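Our Company > Who We Are > About Us

Reading time: 4 minutes

Lilar is a small language school on the second floor of an old bank building in Melterham, and if you have found your way to this page you are probably thinking about learning a language, or you have a mother, a son or a new neighbor who is, and either way we are very glad to have you. Please take your time. We tend to go on a bit.

We opened with one classroom, 20 folding chairs and a single evening class in beginners' Mandarin. The plan was to run it from fall to spring and see who came. By the following July we had added Spanish and Arabic, taken over the room across the hall, and bought a second coffee pot, and there has not been a term since when both pots weren't in use before the first class of the evening. As of 7 Oct 2009 we have had 1,247 students through the door, and quite a few of them came back for a second language after swearing the first would be enough.

The way we teach is pretty plain. You talk from the first night, badly, with everybody else in the room who is also talking badly, and the grammar comes along behind. We do use a textbook, and we do give homework (short homework, we have jobs too), but most of an evening is spent in pairs and small groups asking one another for directions, haggling over the price of a melon, or explaining to an imaginary landlord that the sink is leaking again. Beginners' groups meet twice a week and never go above 12, and the intermediate groups are usually smaller than that.

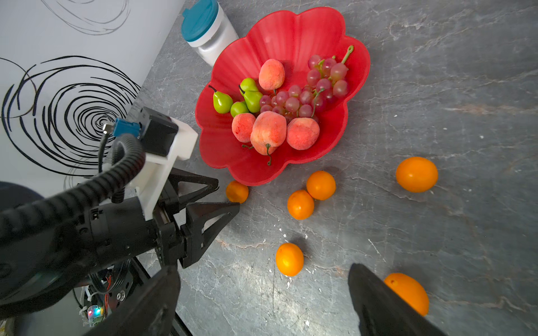

Every beginners' course starts with food words, whatever the language. People remember them, for one thing, and they are the words you will want first if you ever get to travel. After food we go on to family, then the house, then numbers and telling the time, and by week eight most groups can manage a whole phone call, so long as the person on the other end is patient. We have had students call us years later from a train station somewhere just to say they had bought the right ticket. Those calls make our week.

Our daytime classes are held at the Prilley Street branch, which we opened when the evening rooms got too full. Prilley is quieter, with a ramp at the side door and parking behind the building, and it's where you will find the English conversation circle for people who are new to the country. The circle is free and always has been. You don't need to sign up for it, and you can bring a baby, a grandmother or your lunch. We ask only that phones stay in bags while somebody is speaking.

Then there is the Zein Library, our lending shelf, named for the street where its first box of books was dropped off. It started out as a stack of dictionaries and now has picture books, detective novels, comics, cookbooks and a great many cassettes that we can't bring ourselves to part with. Students may borrow for as long as a course lasts. If you have books in another language sitting in your attic, we would love to see them, even the ones with coffee rings on the cover.
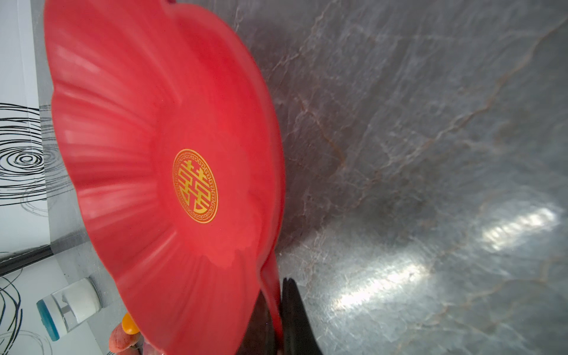
Reading and writing in a new script is the part that worries people most when they come to ask about Mandarin, and we understand that, since a page of characters can look like a locked door. So we go slowly, and we begin with the ones a person might already have met without knowing it, on menus, on tea tins, on red envelopes. A favorite for the first evening is double happiness, the one you see in gold in the middle of a red dish, which is the character for joy written twice, side by side, and is a great favorite at weddings. Students copy it out big, with a brush if they like, and go home able to read something. After that we add a handful each week — never so many that you dread opening your notebook.

Tuition is kept as low as we can keep it. A full evening course costs $100, materials included, and there is a reduced rate of $73 for students, seniors and anybody between jobs. You can pay in two parts if that is easier. If neither price works for you, come and talk to us all the same, and we'll sit down together and look at what can be done.

You are welcome to sit in on a class before you decide. Stop by the front desk at either building any weekday evening, tell whoever is there which language you have in mind, and they'll find you a chair. Wear a sweater at Melterham in the winter — the radiators are older than the school and have their own ideas. New courses begin every fall and spring, with a short summer session in July for people who want to brush up before a trip.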